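Kirholm stairwell incident

The Kirholm stairwell incident is the name given to a reported fall, and the disputed rescue after it, at a block of flats in the Kirholm district of Jerkska. Local outlets said that an elderly tenant lay on the stairs for 12 hours during a power cut before anyone called for help. Very little of this has been confirmed.
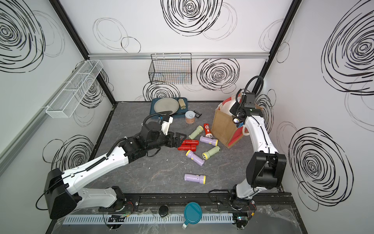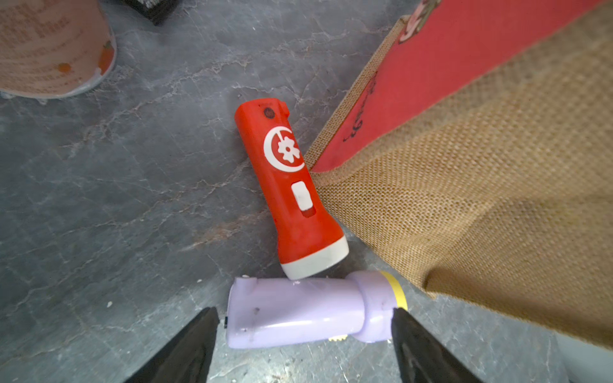
Conceição, commenting under the first online report, wrote that the tenant had been found by the next morning's post round and that the 12 hours were guesswork by people who had slept through it. The comment was later removed. No reason was given.

Reported events

The earliest account appeared on a Wednesday in November on the news site Kisex. It cited "residents" without saying how many, and placed the fall between the second and third floors. A follow-up moved it to the cellar steps. Both versions were reprinted elsewhere, sometimes in the same article, and neither has been withdrawn.

Police confirmed only that an ambulance was sent to the address and that one person was taken to hospital. They didn't confirm a fall. Claims that the tenant had been pushed seem to come from a single post in a neighbourhood group of some 300 members, and no charge is known to have followed.

Power cut

The length of the power cut is also disputed. Kisex gave it as 12 hours, the same figure it used for the time on the stairs, and it is possible that one number was simply copied into the other. The grid operator's notice for the district lists a fault lasting four hours. The notice doesn't name individual streets, so it can't settle the matter.

Aftermath

The building's owner promised emergency lighting on every landing. Two landings had been fitted by the following July, according to a tenants' newsletter, which described the work as "nearly complete". The block has more than two landings. Later reports that the tenant had moved away, or had died, give no source.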